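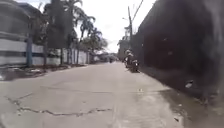 Re: [paving] Flurncombe lane, cracks and drainage

Search this list Go
Saturday, 9:40, posted by Brumik office

The branched crack by the white wall goes down as category 2. It zigzags in from the left toward the middle of the lane, so I would not treat it as a sawn joint that has opened. Rout and seal, 12 mm wide. The strip along the wall needs the soil and stones dug out before anyone takes levels.

The uphill stretch toward the junction has scuffs and lighter patches only. No work proposed there.

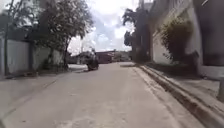 > Has anyone checked the wall side for settlement? The 268 sheet from
> Dovhaniuk shows no joint layout, and I don't want to seal a joint
> as if it were a crack.

Not checked. Same doubt applies to the long diagonal line on the left, near the raised curb — crack or slab joint, I can't say without a core.

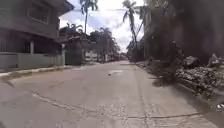 Drainage

The slatted grate is along the right edge, between the road and the concrete apron. I would rod the channel first, then pull the slats at the wide end. Flescombe quotes 700 for the run. 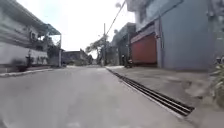 Grate and apron, right side of road.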